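Notes from Clistside: the great drawer clear-out

Well, November has come round again and I've finally done the thing I promised you all last winter, which was to sort out my seed drawer. I say drawer. It had spread to 2 drawers, a biscuit tin and the pocket of my old gardening coat (three packets of lettuce and a very hard toffee).

I tipped the lot out after tea and started reading the backs of the packets. Some of those parsnips were older than my boots! Parsnip seed really is best bought fresh every year, so those went straight out, and so did most of the onions. Tomatoes are much more forgiving. I've had good plants from seed that was 5 years old, so I kept every last one, even the yellow sort that my husband says taste of nothing.
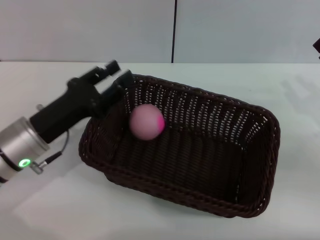 Then there were the beans. I save my own, and I never label them properly, so I now have an envelope that just says "good ones, by shed". Which shed? We've moved since then. I shall sow them along the back fence in May and we'll see what comes up. If you have a batch you're unsure of, put a few on damp kitchen paper in a warm spot, keep them from drying out, and have a look after a week or so. If hardly any have sprouted, sow thickly or give up on them.

Lev Horobets from over at Stamside has asked me to mention his dill. He has almost 1,000 seeds of it going spare, all from one plant that he forgot to cut down, and he'd love to swap for broad beans or anything that climbs. He brought me an envelope last spring and I've had dill coming up in the gravel ever since, so do think about where you put it.

The seed swap itself is at Clistside hall as usual, with tables out from 2 in the afternoon. Bring whatever you've got, in old envelopes if need be, but please write the name and the year on the front. Yes, I know. I'm going to do mine tonight.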